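Course Handout 2: Comparing Fingertips on a Two-Arm Bench
Instructor: Rosimeire Siqueira
Bench help: Leopoldo Aguirre, Xóchitl Salinas

Welcome back! This unit is my favorite of the whole course, so please read the handout before you come to the bench. The job is the pen case: two arms, one open case, and a couple of markers that have to go in and come out.
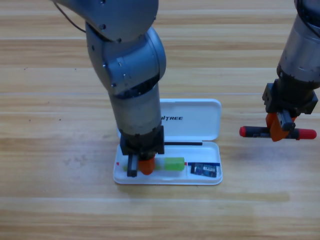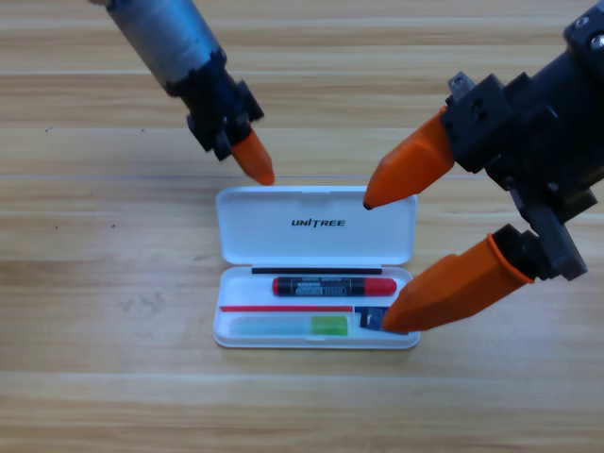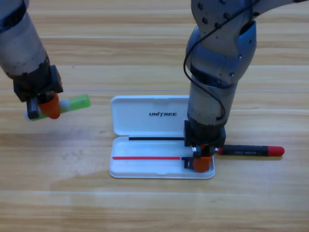 Two arms with orange fingertips at work over the open white case.

Why a pen case?

It's cheap, it fits on the table, and it is surprisingly hard! A marker is round, so it rolls if you touch it off center. The tray is shallow and has a rim, so a finger that comes down a little too far out lands on plastic. And both arms want to be in the same small space, which makes this a planning problem as well as a gripping problem (more on that in the controller unit).

What you will compare

Each pair runs the same task with two sets of fingertips. Set A is the soft tip. Set B is the hard tip from the Fikora kit, with a flat inner face. Everything else stays the same: same arm speed, same controller settings, same case position. Please don't tune the controller between sets, however tempting it gets. Reshma Pretorius did that in April and got a lovely result that we couldn't use.

Do 11 trials with each set. A trial is one marker picked from the tray, held clear of the case, and put back. Write down:

Grip point (middle, cap end, or plain end)
Closing force you asked for
Whether the marker turned in the fingers
Whether a finger touched the rim, the lid, or another item
Time from first contact to release

Things to watch for

Look at where the fingers close along the barrel. A middle grip balances well, but you need room on both sides of the marker to get the fingers down. A grip near one end is easier to reach and then the long side droops, especially with hard tips. I love this trade-off because you can see it happen right in front of you.

Watch the idle arm too. Leobardo Gallegos calls it "parking": where does the other gripper wait, and can it get back without crossing the first one? Write your parking spot in the log.

Force: start low and go up in small steps. The limit is set at 66 on the controller scale, and you should not need it.

Before next time

Read the Wurnimholm notes on contact and friction, sections 1 and 2. Bring your trial log, even if it's messy. Messy logs are welcome!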